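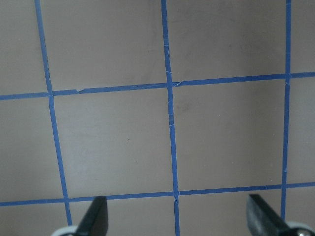
Ticket 2860 – Plasitz two-arm kit, evaluation unit
Opened: January 5, 2023
Site: Ikum
Status: open, waiting on supplier

Fault: left arm grips bowls off centre after a restart. Offset is 12 mm towards the rim. Right arm not affected.

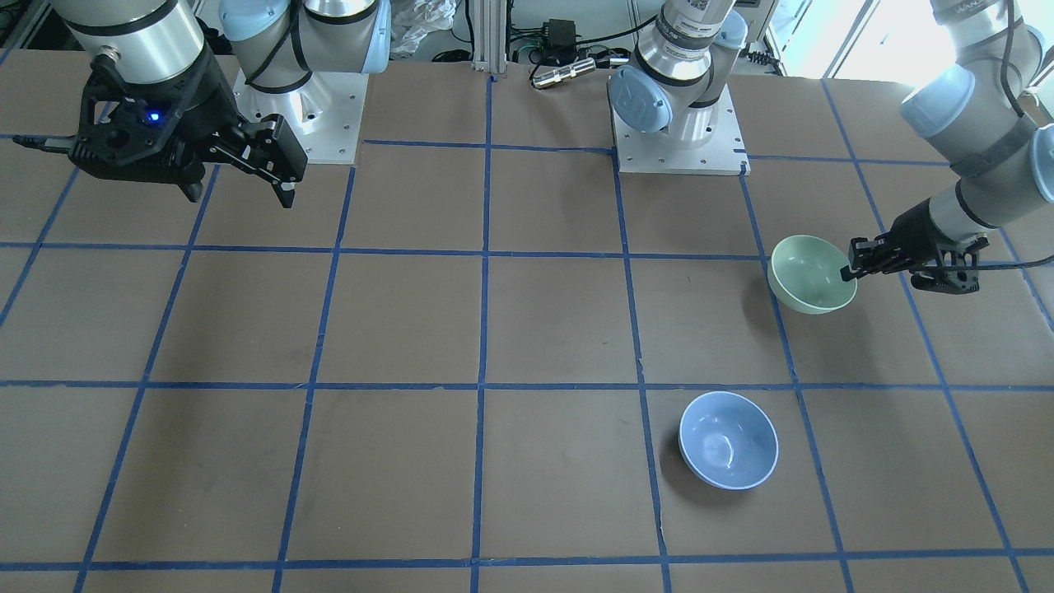
The bowl routine was run at 60 per cent speed with the stock Zerniler grip settings. Same offset on 28 runs. Dropping the speed made no difference, so we left it there for the rest of the checks.

Steps taken

1. Reloaded the arm profile from the Bukhari control software. No change.

2. Checked the grip height against the tape grid. Height is fine – the error is sideways only. 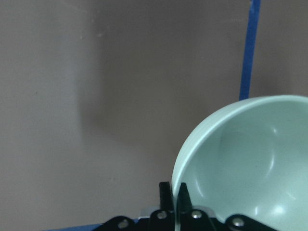
3. Re-ran wrist camera calibration on the left arm. Offset down to 2 mm, but it came back at the next restart.

4. Saved the calibration by hand before shutting down. Offset stayed down. Workaround only; the manual says saving is automatic.

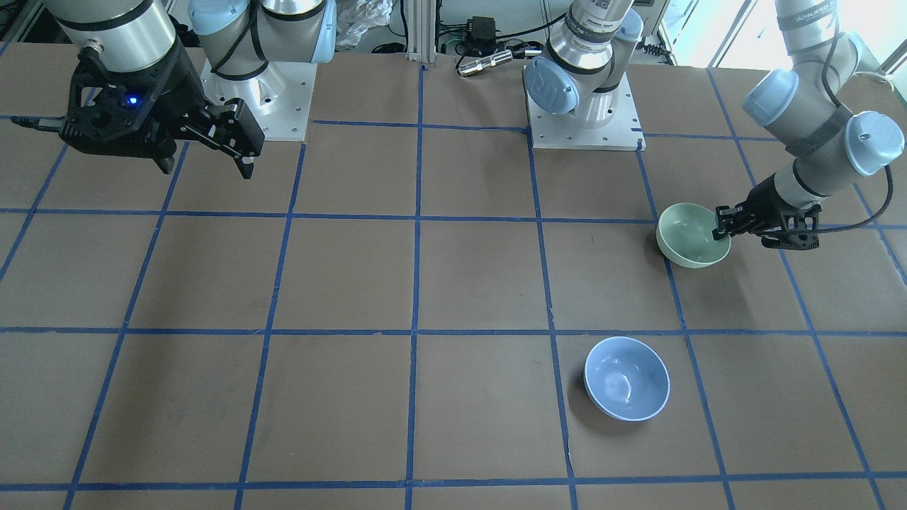
Does the workaround need doing on both arms?
Only the left one so far. The right arm keeps its calibration through a restart.

Log files sent to Plasitz support. Fix needed before we decide on purchase.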